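2022-09-18
Table setting notes, for the Harnar dinner

Came in alone today, the room is quiet and I can spread everything. Purpose: decide the layout for one place, then write it so Garba and Lamai can repeat it without asking me.

Linen
The white napkins from Lerton arrived on Friday. Invoice says 340 pieces. Nattawut washed two of them at high heat to see the shrinking. One side became shorter than the other, so they don't fold to a true square anymore. Please use the warm program only. Ironing when a little damp is much easier.

I tried first the napkin straight, edges parallel with the table. It looks like an office. Turned to a diamond it is better, with one corner to the guest. White on white is a bit weak, I know. Jintana wants to see the grey ones before she says yes.

Cutlery on the napkin
Knife on the right, blade to the back of the table, handle to the guest. The piece with the openwork handle goes directly left of it, close, side by side. Both lie lengthwise on the diamond. The plate stays off to the left and back until the napkin is finished. The divided tray stays at the right side. 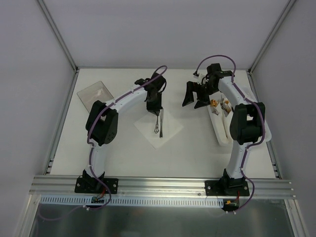 Handles
The openwork ends catch the threads of the napkin if you pull the piece sideways. Lift it straight up. I have one pulled thread already from my own hurry. Polish paste also stays inside the small holes, and the soft brush from Udau does not reach all of it. A wooden toothpick does.

Silver and gold together: Fongchan likes the mix, I am not sure yet. Under the evening lamps maybe it is warmer. To check when the lamps are hung again.

Storage
Forks should go back to the tray dry, all in the same direction. Last time they were put away wet and there were spots on the tines.

To do
- ask Angelovski for the price of 600 more in grey, same size
- second washing test, warm, then measure the two sides
- Lamai to try the layout from these notes only, I will not help
- the round plates, compare with the square ones (October, when they are back from Harnar)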